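Entretien des toilettes à siège électronique : la méthode avant le produit

La responsable d'entretien reçoit entre deux états des lieux. Elle suit pour Vukix un parc de 118 logements meublés, loués à la semaine ou au mois, dont 24 sont équipés d'un siège de toilette électronique. Les premiers ont été posés en avril, et le protocole de nettoyage a été réécrit dans la foulée. « L'ancienne fiche tenait en trois lignes. Elle supposait une cuvette, un abattant en plastique et rien d'autre. Avec une alimentation, un bandeau de commande et un boîtier arrière, elle ne valait plus. »

La première consigne porte sur l'alimentation. L'agent coupe le siège avant toute intervention humide, sèche ses gants, puis débranche si la prise est accessible. Sur les modèles Drorico retenus par la société, le couvercle se relève à la main sans forcer sur la charnière. « On relève le couvercle, puis la lunette, séparément. Ceux qui attrapent les deux ensemble finissent par donner du jeu à l'axe. »

Vient ensuite la cuvette. Les dépôts jaunâtres à brunâtres que l'on trouve à la ligne d'eau relèvent, selon elle, de deux familles : le tartre, qui fixe les pigments, et les résidus organiques. Le traitement est le même au départ, un gel acide appliqué sous le rebord, laissé à agir 12 minutes, puis un brossage du haut vers le bas.

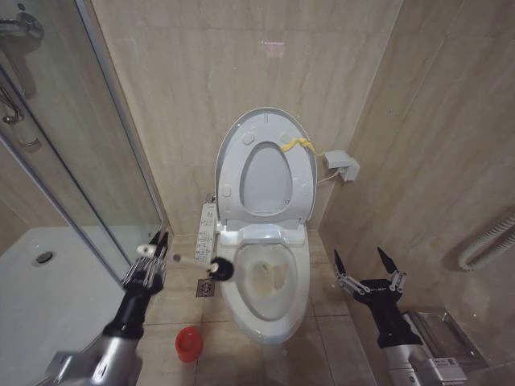 « Le brossage se fait toujours lunette relevée, y compris pour une retouche. Une goutte de gel acide sur le plastique du siège, cela ne se voit pas le jour même. Au bout de quelques semaines, la surface devient mate et elle accroche la saleté. » La brosse est égouttée au-dessus de l'eau, contre la paroi intérieure, avant d'être déplacée. Elle ne passe ni sur le rebord ni au-dessus du bandeau latéral. Le rebord se traite à la lingette, avec un détergent neutre.

Le dessous de la lunette est, d'après ses relevés, la zone la plus souvent oubliée. Les tampons d'appui retiennent les projections sur leur pourtour et demandent un passage à la brosse souple, humidifiée et non trempée. Même chose pour la jonction entre la lunette et le boîtier arrière, où l'eau stagne volontiers. « Pas de pulvérisateur dans cette zone. Le produit va sur le chiffon, jamais sur l'appareil. »

Pour le bandeau de commande, la fiche interne prévoit une microfibre à peine humide, passée dans le sens de la longueur, puis une seconde, sèche. Les touches sont essuyées siège hors tension, sans quoi le lavage peut se déclencher. Les solvants et les éponges abrasives sont proscrits, les pictogrammes imprimés s'effaçant vite. Une fois les pictogrammes illisibles, il faut commander la pièce, et le délai chez Lamptey, le fournisseur, atteint parfois 5 semaines.

Reste le sol. L'agent termine par le pied de la cuvette, les joints du carrelage et, s'il y en a un, le siphon de sol. La grille est soulevée une fois par mois, rincée et remise en place. Dans les salles d'eau compactes, où la douche jouxte les toilettes, l'ordre compte : parois vitrées d'abord, receveur ensuite, cuvette, puis sol en reculant vers la porte. « Si l'on commence par la cuvette, les éclaboussures de la douche obligent à repasser sur le couvercle. Le blanc brillant marque à la moindre goutte calcaire. »
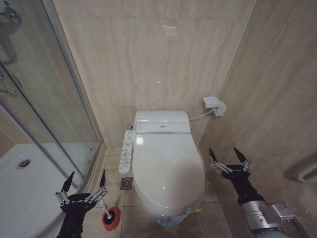

Chez Cliltance, prestataire chargé d'une partie des remises en état, on défend l'ordre inverse : la cuvette en premier, pour laisser agir le gel pendant que l'on fait les vitres, et le couvercle essuyé tout à la fin. Le gain de temps serait réel sur les petites surfaces.

Elle ne conteste pas le calcul. « Le gel peut être posé d'entrée, je suis d'accord. C'est le brossage que je veux après la douche. » Une version modifiée de la fiche, qui sépare la pose du produit et le brossage, est à l'essai dans une partie des logements. La remise sous tension y figure en dernière ligne, après contrôle du sol et de la prise, avec un essai du rinçage couvercle ouvert.

Dernière mise à jour : 25 août 2025

Contact | © Vukix, tous droits réservés | Haut de page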